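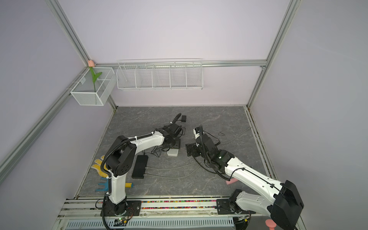

4.2 Changes in task allocation at the sorting station

Before the two-arm cell was installed, sorting at the Mapplebeck returns site was done by hand at a long bench. Each worker emptied a tote, separated cables and adapters from everything else, and placed the items in bins by type. Interviews from that period describe the work as dull but sociable. Workers set their own order and often traded totes when one of them got a bad one.

With the cell in place, the first pass over mixed small items moved to the arms, and the people at the station took on three kinds of work: loading, clearing items the arms had failed to pick, and checking the output. Staff called the second of these "rescues." It was not in the job description written by Kornoslow, the integrator, and it took up more of the shift than loading did. Tangled cords and soft items accounted for most rescues in our notes (see Figure 2 for the cell with mixed items on the floor panel).

Across 130 hours of observation we logged around 700 rescues. Workers differed in how they handled them. Some paused the cell as soon as a grip failed. Others waited for a second attempt, and a few let failed items build up and cleared them together. Supervisors had no stated preference until May, when waiting for the second attempt became the rule.

Chelsea Penrose, shift lead during the study, described the change mainly as one of attention: "You used to look at your hands. Now you look at somebody else's." Several workers reported less wrist pain and more tiredness at the end of the day. Two asked to go back to the bench, which was kept open for oversized returns.

Figure 2. The sorting cell, with the two arms reaching over the floor panel.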